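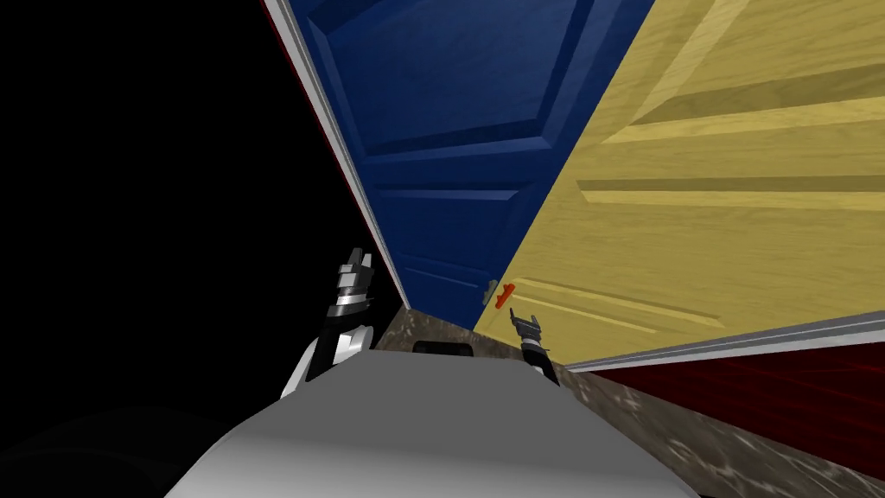
Paneled door in deep blue with a narrow white frame.

How to Paint a Paneled Interior Door
January 9, 2025

Dark colors show every brush mark, so work in the right order and keep the coats thin.

Take off the handle and latch plate. Leave the door hanging if you can, and wedge it open. Wash it with sugar soap, rinse, and let it dry overnight. Sand with 180 grit and wipe off the dust.

Prime first. Under navy or royal blue, ask for a gray-tinted primer. We used Givura 884 on the doors at Jitthorpe and it covered in one coat.

Paint the beveled edges of the panels, then the panel faces. Next do the rails, which run across, and last the stiles, which run up and down. Brush with the grain. Check the corners of the moldings after ten minutes and pick up any drips with a nearly dry brush.

Wait six hours, sand lightly with 320 grit, and apply the second coat. Don't close the door until the next day.

Mask the frame only when the door paint is hard. White trim usually needs two coats as well.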